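Plarkska Clothing Reuse Room: Progress Report to the Anent Fund
May 19, 2021
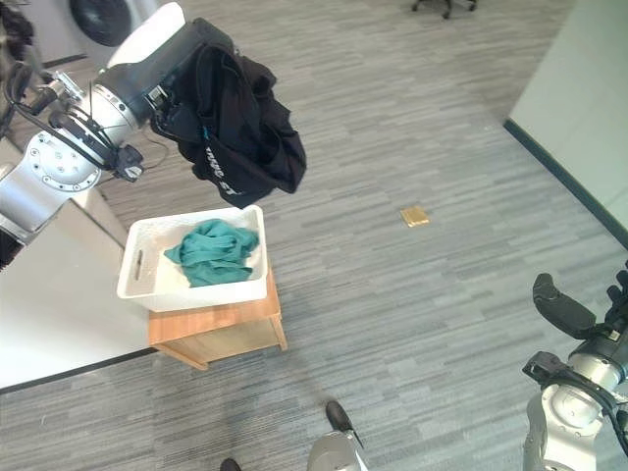
Sorting corner at Plarkska, with the white basket on its wooden stool.

In this period we used the grant mostly for the laundry and sorting work. The room in Vevik was opened again in March, and from then we received 232 bags of clothes. The carpet tiles were already in the room and we kept them, so this budget line was not spent.

The clothes are now separated by color before washing. Dark T-shirts with printed letters are checked one by one, for the print often becomes damaged in the machine. For small loads we prefer the plastic baskets with holes in the sides. They are light, and one basket fits well on a stool next to the white table, so it is not necessary to bend down to the floor.

Two points are still open. The delivery of 8 more baskets from Mulligan is late, and we have asked for a new date. Also the folding takes longer than we planned, and the shelves for finished clothes are often full.

From the grant, 3000 euros remain. We ask for your permission to use part of this amount for a second table of the same height.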